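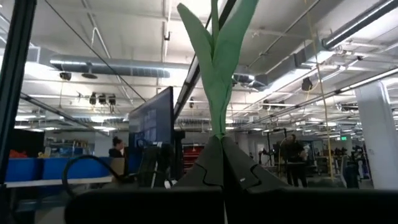 *Reading time: 3 min*

Cherry Mae Panganiban looks after the gripper cell that the people at Lumden call Fagerlund, after the street the company's first shop was on. She has had the job since February of last year. Before that she repaired sewing machines and label printers at a plant in Gremport, and she says the work has more in common than people expect.

"Small parts, a lot of dust, and somebody always wants it back by lunch," she said.

The cell handles soft, light things: folded paper, fabric, leafy stalks like the pale green one in the photo. Those are harder on the setup than a metal block would be. A block can be squeezed. A stalk has to be held at the base, where it is bundled tight, and the blades above it have to stay clear of the fingers.

"If you grab it too high, you crease the leaves and the next run starts with a different object," Panganiban said. "So I set the closing point low, then I bring the force up a little at a time until it stops slipping. I write that number down. I don't trust the one from last month."

The fingers are the part she changes most often. They are dark gray, with a smooth matte face, and they wear on the inside first. She wipes them with a damp cloth before each shift and keeps a log of how many times they have closed. The pair she took off most recently had done 3,378 cycles, a little less than she usually gets.

"They didn't look bad. But the stalk kept turning in the grip, maybe a quarter turn on the way up, and when I ran my thumb down the inside of the left one it was shiny."

Swapping a pair takes her roughly 26 minutes, and most of that is checking. She takes the power off, removes the old fingers, cleans the mounting faces and puts the new pair on with the screws only finger tight. Then she closes the gripper by hand to see that the tips meet before she tightens anything.

"People tighten first. Then the tips are off by a hair and they try to fix it in the settings," she said. "I did it too, my first month. Lost a whole afternoon."

The wrist camera gets its own check. It moves with the hand, so a loose bracket shows up as a picture that no longer matches where the fingers are. Panganiban keeps a saved picture from the last good setup and compares the finger position against it. If the two don't agree, she reseats the bracket and runs the calibration again from the start.

Cables are the complaint she brings up without being asked. The Skevberg line, an older cell she also covers, lost six weeks of steady running to a fault that came and went. She replaced a board and a power supply before she found a broken strand inside the jacket, close to the elbow, where the cable bent on every reach.

"You could only catch it with the arm all the way out," she said. "Parked, it tested fine. Now I do the wiggle test with the arm stretched, every time, and I leave more slack than the drawing says."

Her maintenance sheet has 32 lines on it, and she would like it to be shorter. She has asked to drop the weekly backup of settings that never change — the answer so far is no — and to add a line for the rubber feet under the controller, which harden and let it creep.

For anyone taking over a cell like this one, she suggests spending the first few days with the log before touching a tool.

"Read what the last person wrote. If they wrote nothing, start writing," she said. "And get spare fingers in before you need them. Ours take a while to come."

The next pair was already in her drawer, still in the bag, with the date marked on it: May 2023.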